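FOR RELEASE DECEMBER 2019

Keder Descendants Society Will Not Accept Elex Match Reports as Proof of Descent

Paper records remain the standard for membership; trial review to close in March

KONDARI – The Keder Descendants Society announced today that it will not accept match reports from the Elex online family tree service as proof of descent for new or supplemental memberships. The decision follows a trial in which the Society's registrar reviewed 17 applications that relied on Elex reports in place of birth, marriage, probate or church records.

The Society admits lineal descendants of the families who settled the Keder tract before the county line was drawn. Membership has always rested on a chain of documents, one for each link between the applicant and the settler. The chain is slow to put together and the Society has heard every complaint there is to hear about it. Applicants were told last year that a faster way might be open to them if Elex reports proved reliable. The Society is now telling them that it doesn't think they are.

"We went into this with doubts and we have come out of it with more of them," the office of the registrar said in its report to the chapters. "A report that says two people are the same person is only as good as the reason it gives. Most of these gave no reason we could check."

What the Review Found

Elex compares family trees submitted by its users and issues a report when it finds what it calls a confirmed ancestor. The word "confirmed" did a lot of work in the applications the Society received. In most of them it meant that several users had entered the same name and the same dates. When the registrar asked where the names and dates had come from, the trail led from one user's tree to another and then back to the first.

The Society has seen this before. A printed family history that sat on the shelf of the Kondari library for decades gave the wrong wife to one of the Keder settlers, and so many people copied her into their papers that some members still argue for her. She was a real woman. She lived in another county and married someone else, and her marriage record says so plainly. An error in a book could at least be traced to the book.

Several applications had a different trouble. The settler families used the same few first names over and over, and fathers, sons, nephews and cousins were often alive at the same time within a short walk of each other. The reports tended to fold these men into one. One applicant's settler bought land, died, and then witnessed a neighbor's will. The report rated this ancestor as confirmed.

Some of the applications may well be right. The Society wants to be fair about that. A bad report is not evidence that the applicant has no settler in the family, and the registrar has written to each person explaining which links in the chain are missing and where a record might be found. The application fee already paid will be carried over. No one who took part in the trial has been turned down for good.

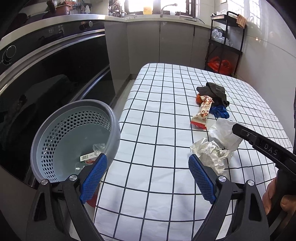 Page 2 of 2

What Changes and What Doesn't

Current members are not affected. No membership was granted on the strength of an Elex report alone, and the Society does not plan to reopen older files, although it reserves the right to correct them as it always has.

New applicants may still use Elex, or any other service, to look for clues. The Society can't stop them and wouldn't want to. A tree posted by a distant cousin may point to a county, a church or a cemetery that the applicant had never thought to try. What goes into the application is the record found there. A printout of the tree should be left at home.

Applicants will be asked for the following at each generation:

A birth, marriage or death record, or a probate or land record that states the relationship

The name of the office, church or archive that holds the original

A clear copy of the full page, with the page before it if the entry carries over

A short signed statement where the record is damaged or the spelling of the name differs

Family Bibles are accepted as before, with a copy of the title page showing the year of printing. A Bible printed long after the births written in it will be looked at with care. Unsigned family charts, newspaper columns about old families and gravestones put up by later generations are not accepted alone.

The Kong Chapter's Request

The Kong chapter, which asked for the trial in the first place, has taken a different view and the Society thinks it right to say so. The chapter argues that its rolls are shrinking, that younger people will not spend months writing to courthouses, and that other lineage groups will take them if the Society doesn't. It estimates that easier rules could bring in up to 200 new members.

The Society would like to see how that estimate was reached. The chapter based it on the number of Elex users who list a Keder settler somewhere in their trees, and those are the same trees the registrar has just finished reading. Some of the users appear more than once. Others have never shown any wish to join a lineage society, in Kong or anywhere else, and it isn't clear that a shorter form would give them one.

It is true that the rolls are shrinking. The Society has no quick answer to it and is wary of those who say they have. A drive some years back that cut the dues for new members brought a short rise, followed by a drop when the full dues came around. The annual meeting in Kondari is thinly attended. The youth essay contest had fewer entries this year than last, and the essays were good.

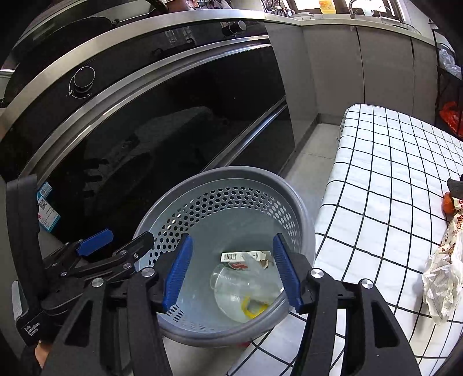
Even so, the Kong chapter is right that the present process asks too much of people who live far from the courthouse. Starting in March, the registrar's office will lend finished lineage papers from closed files to applicants who share a settler, with the details of living members covered. An applicant who can connect to a line already proved will need to document only the newer generations. This was common practice when the Society was young – it fell out of use for no reason that anyone wrote down.

The Society will also print a plain guide to the Keder land and church records, including the gaps. There is a long run of missing pages in the church register that no service, paid or free, is going to fill. Any report that claims to have found a baptism in those years should be read with that in mind.

Elex was sent a copy of the registrar's report before this release. The company replied that its matches are intended as a starting point and that its wording is under review. The Society notes that the wording now in use does not say "starting point." If it is changed, and if the reports begin to name the original records behind each match, the Society will look at them again. It makes no promise about what it will decide.

The written report will be mailed to all chapters and may be read at the Society's office in Kondari during regular hours. Comments from members should be sent in writing to the registrar before the review closes in March. Comments about the settler's wrong wife have been received and need not be sent again.

About the Keder Descendants Society

The Keder Descendants Society collects and preserves the records of the families who settled the Keder tract, marks their burial places and holds a yearly essay contest for students. Membership is open to any person who can document direct descent from a Keder settler. Application forms are available from the registrar's office or from any chapter.

Contact: Office of the Registrar, Keder Descendants Society, Kondari

###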